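Re: [lovix-users] planner stalls after second pick

On 7 October 2021, a list member wrote:
> Since updating Lovix, our planner hangs after the second
> pick. Perception still publishes. Is it the grasp queue?

Hi, and welcome to the list! We chased something very like this at Skalcombe in April, on the bedroom tidy-up task, and I'm fairly sure it is the queue.

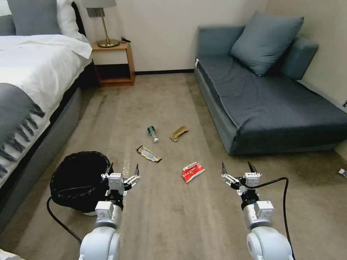

What got us was the replan timeout. It ships as 2 seconds, and with both arms asking for the same wrapper neither would let go of the lock. Try 30, and please pull patch 415 if you haven't (it's small, I promise). If it still hangs, send me your planner log and I'll happily read through it tonight.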